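Setting up a small medicine box
Florka home guide, section 4

1. Clear a table near a wall and wipe the top.

Note: Brown wood grain hides crumbs and dropped tablets. Look across it toward the light before you start.

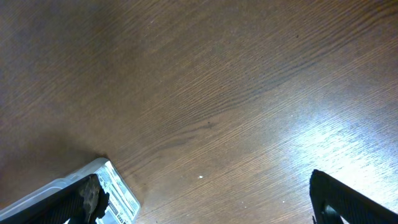 2. Choose a clear container with rounded corners. The Hultton 780 is wide enough for most cartons.

3. Lay flat boxes along the front wall. Stand tubes and bottles at one end, caps up.

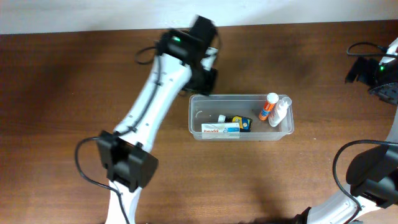
Juraj Vrabec suggests writing the opening date on every bottle before it goes in, as eye drops and syrups often expire early once opened.

4. Check the date printed on each item. Anything that runs out before December goes back to the pharmacy.

CAUTION: Do not remove tablets from their original packs. Keep the leaflet with the box.

5. Set aside on the table whatever you have not checked yet, and keep the bottles together in the container.

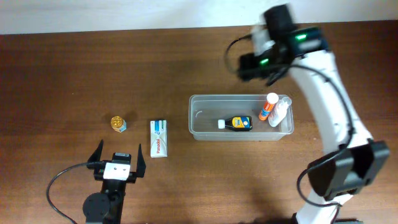 6. Put the rest back one at a time, tallest items first. Close all caps firmly. Store the container out of reach of children, at least 40 inches from the stove.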